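Unplug It at the Wall

My electric bill for May had a line I could not explain, so I spent a Sunday going from room to room with a plug-in meter. The television and the printer were both drawing power while switched off. So was the stereo.

I think standby power should be printed on the front of the box, in large type, next to the price. Buyers look at the price and the color. They rarely open a manual with 200 pages to find a figure in watts.
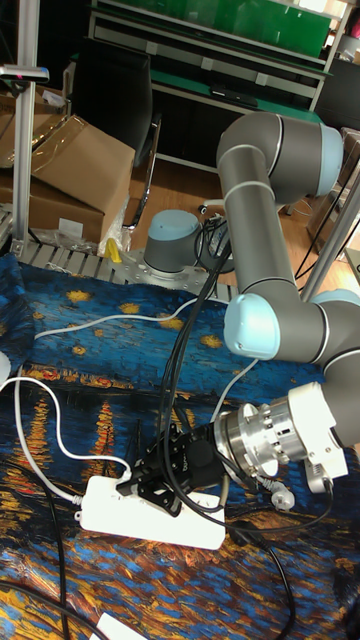 A white power strip on a table.

Some stores say shoppers don't care. Huguette Hiebert, who sold appliances in Gorkley for 37 years, told me customers asked her about running costs every week, and she had nothing to show them.

A label would cost makers very little. Until we get one, put the television and stereo on one strip and turn it off at night.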